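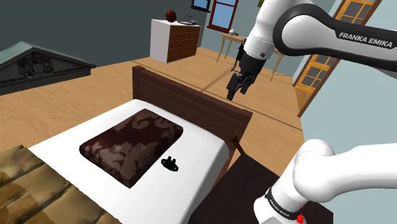
Porque é que temos sono?

Olá! Eu sou a Melahat Kozan e hoje vou falar-vos de uma coisa que fazemos todas as noites (e que muita gente tenta adiar o mais possível): dormir. Quando eu era pequena, achava que dormir era uma perda de tempo. Pedia sempre mais uma história, mais um copo de água, mais um beijinho… Conhecem alguém assim?

Então vamos lá começar pelo princípio. Dentro da cabeça temos um relógio! Não tem ponteiros nem faz tiquetaque, é um grupinho de células muito pequeninas, bem no meio do cérebro, que recebe recados dos olhos. Se há muita luz, o recado é "é dia, toca a mexer!". Quando começa a escurecer, o cérebro fabrica uma substância chamada melatonina, que vai avisando o corpo todo de que a noite chegou. É por isso que em junho, quando os dias são enormes, custa tanto ir para a cama com o sol ainda a espreitar pela janela.

E depois, o que acontece quando fechamos os olhos? Primeiro vem o sono leve. Os músculos começam a descansar e às vezes damos aquele salto esquisito, como se tropeçássemos num degrau. Já vos aconteceu? A mim acontece-me imensas vezes! A seguir vem o sono profundo, e aí é mesmo difícil acordar-nos. É nessa altura que o corpo liberta muita da hormona que nos ajuda a crescer, por isso quem diz que as crianças crescem a dormir tem a sua razão.

Mais tarde chega a parte de que eu gosto mais, o sono REM, que é quando temos os sonhos mais malucos. Os olhos mexem-se de um lado para o outro por baixo das pálpebras, mas os braços e as pernas ficam quase paradinhos (ainda bem, senão saíamos da cama a correr atrás dos dragões). Ao longo da noite, estas fases vão-se repetindo, umas a seguir às outras.

Enquanto isso, o cérebro anda a arrumar a casa. Pega no que aprendemos durante o dia, guarda o que interessa e deita fora muita coisa. Se estudaram a tabuada do 9 à tarde, uma boa noite de sono ajuda a que ela ainda lá esteja de manhã!

E os animais? Há de tudo. Os golfinhos descansam uma metade do cérebro de cada vez, porque precisam de vir à superfície respirar. Os cavalos conseguem dormitar de pé. E o meu gato, o Rind, dorme em qualquer sítio, de preferência em cima do livro que eu estou a ler.

Se vos custa adormecer, experimentem desligar os ecrãs um bocadinho antes de deitar, pôr o quarto mais escuro e ir para a cama sempre à mesma hora. Eu também gosto de respirar muito devagarinho, contando até 3 enquanto o ar entra e outra vez até 3 enquanto sai.

Para a próxima vou explicar porque é que bocejamos quando vemos outra pessoa a bocejar. Só de escrever isto já bocejei!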